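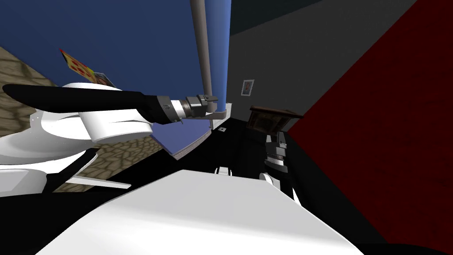

I bought the Cikia wall paint in July to redo a spare room, and I've lived with it long enough to give a fair opinion. The colour is Bradevside, a charcoal in their low-sheen range. A 4 litre tin cost me $161, so it isn't cheap.

It goes on thicker than I'm used to. I used a 10 mm nap roller for the first coat and got more stipple than I wanted, then changed to a shorter nap and the finish improved. The tin says two coats. I needed three over the old cream, and dark colours usually do.

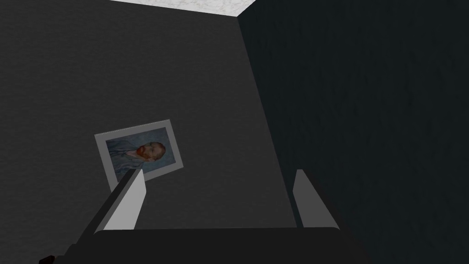

Cutting in was the slow part. The paint grabs quickly, and if you go back over an edge after five minutes it drags. Work in short sections and keep the brush loaded. Smell was mild — I slept in the next room with the door open and wasn't bothered.
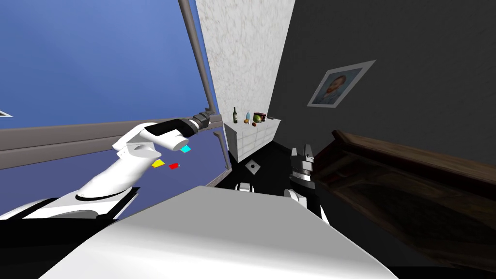 Posted by Illammont

Marks are the weak point. Anything greasy shows up grey and chalky, and wiping with a damp cloth leaves a slightly shiny patch. Warm water with a drop of dishwashing liquid does a better job, but you have to let the paint cure properly first. Mine took four weeks.

Touch-ups blend well if you save some from the same tin. A sample pot from a later batch dried a shade lighter.

I'd buy it again for a bedroom or study. For a hallway I'd pay the extra for the washable version. Four stars out of five.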